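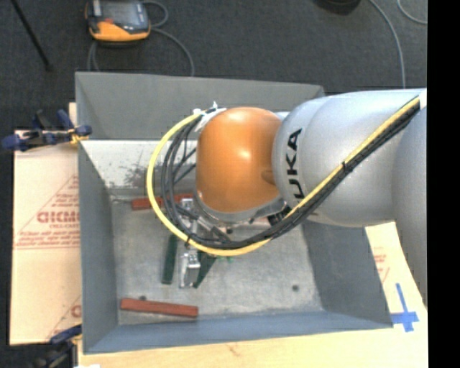
Bin cell, fixed camera. Yellow cable on the outside of the loop, black bundle on the inside.

Filed under: Datasets / Manipulation / Failure logs

# Plattner Snag Set

Plattner is a set of 400 bin-picking attempts, 155 of which ended in a protective stop. We set out to collect grasps. We came home with a respectable collection of cable faults, so that is what we are releasing.

## What went wrong

The gripper cables run down the outside of the arm and loop around the wrist. The loop has to be long enough for the last joint to turn all the way, which makes it long enough to catch on things. Sometimes it caught on the bin wall. Sometimes it caught on a block standing on end, and then the arm would lift the block by its own wiring and report a successful pick. Our success check at the time was "something left the bin." It has since been rewritten by Ingeborg Rainer, who was not gentle about it in the commit message.

The other stops came from the controller noticing extra load on the wrist and giving up. Those are the good ones. The ones to worry about are the 9 attempts tagged `pull_no_stop`, where the cable went tight and the arm kept going. In the last of them a connector came halfway out and the gripper opened by itself over the bin. Nothing was hurt except a block and our schedule. Lajos Jakab was standing well outside the marked area, where the rules say to stand.

## Contents

- `attempts/` – one folder per attempt, with video, joint positions, wrist load and gripper state
- `labels.csv` – outcome, stop type, snag location, free-text note
- `notes/` – operator log, typed up as written, swearing removed by Hongmei Tang

Outcome labels are `pick`, `miss`, `drop`, `snag_stop`, `load_stop` and `pull_no_stop`. The two stop labels together make up the 155.

## Known problems

The cable loop hides part of the gripper in a lot of the video. If you want clean views of finger contact, use another dataset. Ukulport has nicer lighting and, as far as we know, tidier wiring.

The cables were tied again after attempt 200, with the ties moved and the loop made shorter. Snags went down. Joint limit errors went up, and those are logged as `miss`, which is wrong, and which we noticed too late to fix by hand. Treat the two halves as different setups – do not shuffle them together and then write to us about the odd results.

Wrist load is missing for a few attempts where the logger had stopped and we had not. The rows are blank. Please do not fill them with zeros. A zero there looks like a very calm robot.

## If you rebuild the cell

Turn the last joint by hand through its full range at low speed before running anything, and watch the loop the whole way. Test the stop with the cable held lightly against a foam block. Don't hold it with your hand. Ambros Baumgartner has added a cable check to the start script, and it can't be skipped with a flag anymore, so please stop asking Urs Egger which flag it was.

Corrections to labels are welcome as pull requests. Include the attempt number.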